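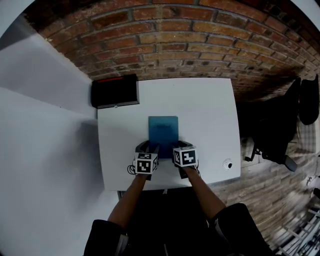
Keep the paper ledger

When I started at the parish library in Bullside the lending record was a bound book on the front desk. You wrote the date, the title, your surname and the day you meant to bring it back. It took less than a minute. There were 207 households on the books then and most of them could find their own last entry without help.

The book went four years ago, in October. We now have a screen, a scanner and a card for each borrower. I was in favour of it at the time and voted for it. I have changed my mind, and I think small libraries that still keep a written ledger should hold on to it.

The case for the new system was made on cost and speed. Cost first. The licence is 900 pounds a year, and for a library our size that is most of the budget for new books. A ledger from the stationer in Maldonado Street lasted us 7 years. I don't say this to be unkind to the people who sold us the software. It does what they told us it would do. It was written for a town with branches and vans, and we pay for all of that whether we use it or not.

Speed is harder to argue about. The scanner is quicker when the line is up. When the line is down, as it was for most of last winter, we write loans on scrap paper and type them in afterwards, and some of the scraps go missing. I know of three books on drainage and one very good atlas that are out with somebody, and we have no idea who.

What I miss most is that people read the ledger. They stood at the desk and turned back a page or two to see what had been going out. If a novel had been borrowed by five neighbours in a row, they asked for it. A lot of our lending worked that way. The screen faces the librarian and shows one borrower at a time.

Filippos Kyriakidis, who ran the library at Rarnard before it merged with ours, disagreed with me about this and still does. His view is that what a person reads is private, and that an open book on a desk told the whole village who was reading about divorce or debt. He is right about that. I had not given it enough thought when I was younger. But there are ways round it. A number in place of a surname would do. At Juler they have always used numbers, with the list of names kept in a drawer, and their borrowers still leaf through the pages.

I would also point to what lasts. Our old ledgers are on a shelf in the back room and I can open any of them. The last one has 261 pages, all of them full. The first computer we had is gone, and its records went with it.

If your library is being offered a new system this year, ask what it costs in the fifth year, and ask what happens when the line is down. Then ask whether the book on the desk has done anything wrong.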